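4. The Demonstration Sessions

4.1 How the class was set up

By the time we reached the second half of the spring course, the students in the Flungate project had read a good deal about learning from demonstration and were, quite understandably, itching to do some of it themselves. We had promised them in March that every team would record its own data, train its own policy, and then live with the results, and we wanted to keep that promise even though the schedule had become tight. What follows is an account of how those sessions went, written partly for other instructors who may be thinking of something similar and partly (we admit) because we enjoyed them so much.

The students worked in two groups, which had named themselves Cemton and Himar early in the term and defended those names with surprising loyalty. Each group chose its own household-style tasks, wrote a short task sheet, and agreed on what would count as a finished attempt before anyone picked up a gripper. We were quite strict about that last part. In an earlier version of the course we had let teams decide afterward, and the arguments over whether a half-placed item was "basically placed" went on for longer than the recording had.

4.2 Recording

All demonstrations were recorded with hand-held grippers carrying a camera, so that the view a student produced by hand would be close to the view the arm would have later on. Students took turns holding the gripper, and those who were waiting their turn were asked to stay near the bench and keep notes. Figure 3 gives the view from the gripper during work in the studio, with the foam-lined jaw in the foreground, a wire basket beneath it, and a square marker on the white box to the left. 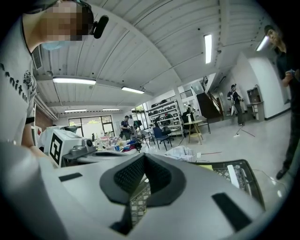
Figure 3. Gripper view of the workbench and studio.

Santosh Khurana remarked, on reading a draft of this section, that we were making the recording sound easier than it was, and that the first hour of any session produced almost nothing a policy could learn from. We think this is fair. New demonstrators tend to hurry the approach and then hesitate just before closing the jaw, and a policy trained on that will faithfully hesitate too! We came to treat the opening stretch as practice and left it out of the training set, which the students found a little heartbreaking at first but soon got used to.

Altogether the class recorded 1,684 demonstrations. After the practice runs were removed, along with runs where the camera pose could not be recovered, 754 remained for training. That is a large loss, and we had several long talks with the students about whether it was too large. The Himar group wanted to keep anything with a usable final grasp, while the Cemton group preferred whole, clean runs only. In the end we used the stricter rule for both groups so that the results could be set side by side, and saved the looser rule for an optional exercise.

4.3 Reviewing the recordings together

The part of the course we would most warmly recommend is the shared review. Both groups sat down and watched recordings using Pereyra, the small playback tool written for the class, and marked the moment at which each failed attempt began to go wrong. Some 53 recordings were gone over in this way. Agreement was good for dropped items and quite poor for slow or wandering approaches, where one student's careful motion was another's mistake.

Efa Craddock suggested that the reviewers should not know whose recording they were watching, and we adopted this for the final review on 5/25/22. The comments became noticeably more frank, and also kinder, than they had been earlier in the term. We did not measure this and offer it only as an impression, but we plan to review that way from the start when the course runs again. The training setup, which was the same for both groups, is described in Section 5.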